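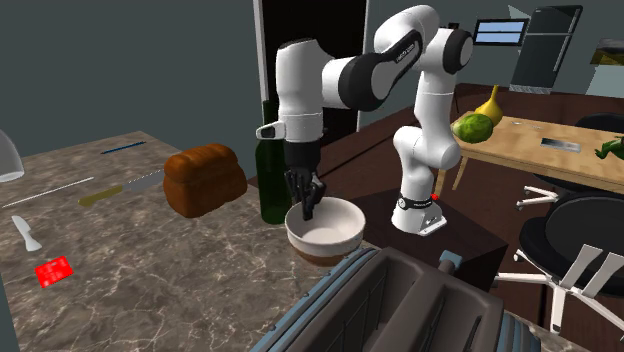
By a second-year student, Robotics Option, Peldale College | 27 July 2018

Filed under: Student Projects > Simulation

My project was to compare two controllers for the same simulated arm, and I should say at the start that I picked it because I thought it would be the easy one. The kitchen was already built when I got it – a long stone counter, a bowl, a green bottle, a loaf – and all I had to do was bring the gripper down to the bowl and pick it up by the rim with each controller in turn. Magnusson is the older of the two and plans the whole path before the arm moves. Hisier corrects itself as it goes, and was the one I was secretly hoping would win.

I used 4 starting poses for the arm and gave every attempt a limit of 4000 steps, after which it was marked as a miss. The runs were set off overnight through Bidance, our scheduling script, which only fell over twice (both times my fault, for saving the logs into a folder that was full). In the end I had 924 attempts, shared equally between the controllers, and 579 of them finished with the bowl lifted.

The bottle was what caused most of my trouble. It stands so close to the bowl that a wide approach catches it, and Magnusson, having made up its mind, would carry on regardless and knock it over. Hisier did better there, but it had a habit of dithering above the rim, opening and closing a little, until the steps ran out. I spent a whole week on that and got it down by making the last part of the descent slower.

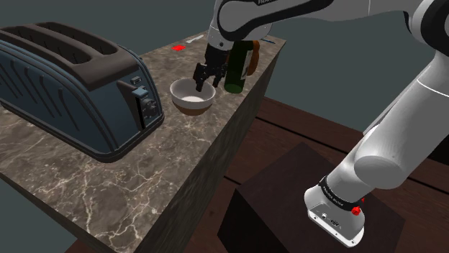
Figure 2. The gripper at the bowl, with the bottle next to it.

The second view was a great help, and I wish I had set it up sooner! From the first one the wrist hides part of the bottle, and I had been blaming the finger spacing for knocks that came from the approach angle.

Overall Hisier lifted the bowl more often and Magnusson was quicker when it worked. I would be wary of saying more than that, as I never moved the bowl between attempts. In August I hope to repeat the runs with the bowl in different places along the counter, and to try picking up the loaf as well.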